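Gitau Mabula
Jun 9, 2021

Our paper is out. It says a robot restocking a store shelf does better if it looks at the shelf twice before moving. This took us 20 months to establish. Thread.

The task first. You have a wrist camera, a two-fingered gripper and a shelf in a store. You tell the robot to pick a product or put one back where it goes. A bored teenager can do this while texting. Our robot, as of last October, could do it while knocking over the neighbors.

The usual way to train this is to record a person steering the arm through the job many times, then have a network copy them. We did that. The network copied everything, including Josphat Muli's habit of pausing before each grasp to think about lunch.

(Josphat disputes the lunch part. The pauses are in the logs.)

What we noticed, well, what Gladys Magesa noticed while I was busy blaming the lighting, was that most failures were decided before the fingers got near anything. The arm committed to an approach from one view, and the view was bad. After that it was just a slow, expensive way of being wrong.

Shelves are mean to cameras. The metal is glossy, so you get bright streaks on every lip. Clear packaging shows you the food and hides its own edges. And the upper shelf is always in the way of the wrist, which has to come in low and flat like somebody looking for a dropped earring under a couch.

So, the method. We call it Tanska. The name means nothing. Gitau Rashidi picked it and the rest of us were tired. (Yes, there are two Gitaus on this paper. Reviewer 2 asked if it was a typo.)

Step one: the arm stops short of the shelf and takes a look. A small network guesses which parts of the picture it would regret trusting. Reflections, see-through plastic, anything half hidden by something else.

Step two: it moves the wrist a few inches, to whichever spot it thinks will make those parts less confusing, and looks again. Then it plans, using both views. That is the whole idea. I have now saved you 8 pages.

"Surely somebody tried this before." Yes! People have been moving cameras to see better for decades, and we cite a lot of them. The piece we think is new is that ours learns where to look from its own failed grasps, and failed grasps were the one resource we had plenty of.

We trained in a mock aisle at our lab in Plunaldale, then ran the tests on shelves stocked by Tumaini Muriithi, who was told to make them realistic and took it personally. Nothing lined up. Heights didn't match from one section to the next. One section was all snacks in shiny wrappers. I asked for mercy and was told that stores don't have any.

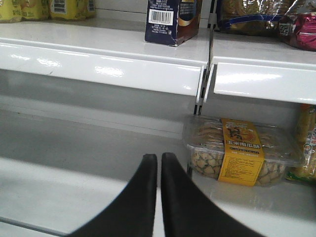
p. 7

The cookie tub on the lower shelf is the object I'll remember when I am old. It's clear, it has a bright yellow label around the middle, and our first model loved that label. It thought the label was the product. It went for a grasp exactly as wide as a strip of paper and hit the tub with great confidence.

With the second look, the model gets the sides of the tub as well as the band, and it opens the fingers wide enough for the thing it's supposed to hold. I would like to say we foresaw this. We added a paragraph to the paper that makes it sound as if we did.

The empty part of the shelf matters too. Placing needs free space, and white metal in front of a pale gray panel gives a depth estimate very little to hold on to. The single-view version would sometimes decide the shelf started an inch late and let go of the item there. I have a strong opinion now on how crackers sound when they land.

Results, in words, with the tables in the paper where tables belong: fewer bumped neighbors, fewer drops, better picks on clear packaging. Boxes barely improved. Boxes were already fine – a box is a robot's idea of a good time.

The cost is time. The extra look adds 2 seconds to each attempt. Over a whole aisle that adds up, and if your products are all cardboard you should probably skip our method and go home early.

Where it still fails: soft bags. The second look tells the robot precisely where the bag is, and then the fingers touch it and it becomes a different bag. Josphat has a plan for this. It involves more pauses.

We also compared against Rotich, the planner we'd been using before, with the same arm and the same shelves. It held up better than I wanted it to. On tidy shelves the two are close enough that I wouldn't argue with anyone who kept the old one.

Code is going up under the name Indumska, once Gladys finishes removing my comments from it. Some were technical. She is being thorough.

Questions welcome. If yours is whether we tried a third look: we did, it helped a tiny bit, and the arm started to seem indecisive. Appendix has the plot.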